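We use cookies to keep you signed in. By continuing you accept this. OK

Sillow channel earnings - are these estimates worth anything?

callum_whitlock
One of those stats sites has Sillow making $96,000 a year from ads. It's a cooking channel with 2 uploads a month. I don't buy it. They take total views, multiply by one flat rate and call it income.

armelle.h
The flat rate is crude but it gets you in the ballpark. Drandberg posted a real payout screenshot in July and the site wasn't far off.

callum_whitlock
One screenshot, one month, posted by a guy selling a course. Come on.
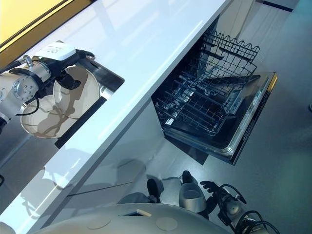 And even if the payout was real, it leaves out editing, music licenses and whatever the network takes. Gross is not net worth.

tbhamann
My channel has 700 subscribers and no ads turned on. Same site says I "earn" $20 a month. Where do I pick that up?

nghia_bui
Small channels are always off, that's no test. On big ones like Huet I think the range is fair.

tbhamann
Have you looked at the range? The top number is many times the bottom one. I could guess that well.

leen.s
It also misses sponsors. Jernier hardly runs ads and every video has a paid spot in it. So the number can be too low as well - depends who you look up.

callum_whitlock
Which makes it useless both ways. Has anyone here seen a site show its math?

armelle.h
They list the rate at the bottom of the page. You have to scroll.

6 shares | 11 comments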